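6.4 Jaw does not close fully (fault 1063)

Applies to: Dristik hand-held gripper, all units with perforated jaw plates and yellow tips.

Fault 1063 is logged when the measured jaw opening and the commanded jaw opening differ for longer than 4 seconds. The usual result is a dropped or crushed part. Data recorded while the fault is active must not be used, even if the pick looks normal.

Common causes:
Debris between the jaw plate and the outer housing
Loose jaw plate screw
Worn or badly seated tip
Cable pulled tight at the wrist

CAUTION: Keep fingertips clear of the jaws while the unit is powered. The jaws may close without warning when the fault is cleared.

Clearing the fault

1. Open the jaws to the full stop and release the trigger.
2. Set the mode switch to HOLD. The status light changes to amber.
3. Disconnect the cable at the Bimix interface box. Do not pull on the cable itself.
4. Wait 20 seconds for the drive to discharge.
5. Inspect both jaw plates. Remove debris from the perforations with a dry brush. Do not use compressed air - it pushes particles into the slide.
6. Check each plate screw with the driver supplied. A screw that turns freely must be replaced, not retightened.
7. Press each yellow tip down until it seats against the plate. Replace a tip that is split or that rocks from side to side.
8. Reconnect the cable and set the mode switch to RUN.
9. Run the zero routine (section 3.2). If 1063 returns, stop and go to section 6.6.

NOTE: A unit that has completed 3000 cycles since its last service should have both tips replaced at step 7, whatever their condition.

Checking the repair

Use small, flat parts for the check. Large parts can be held by a jaw that is still out of line and will hide the fault.

10. Place the test pieces on a clear area of the table, with the bowl behind them.
11. Approach with the jaws open and the pieces centered between the tips.
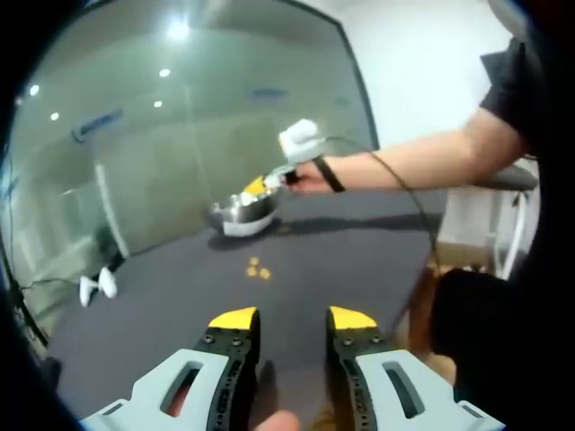
Photo: Marianna Kozłowski / Dender Service Documentation

12. Close on one piece, lift, and hold for 4 seconds. The piece must not slip or turn.
13. Release the piece over the bowl. Both tips must let go together.
14. Repeat for each remaining piece.

CAUTION: If a second operator is working at the same bowl, agree on who moves first. Two units must not be over the bowl at the same time. Route each cable away from the other operator's forearm.

If a piece slips at step 12, repeat steps 1 through 9 once. If it slips again, tag the unit and return it to Wieczorek for jaw alignment. Do not bend the plates by hand.

Record the unit number, the fault code and any parts replaced on the service card.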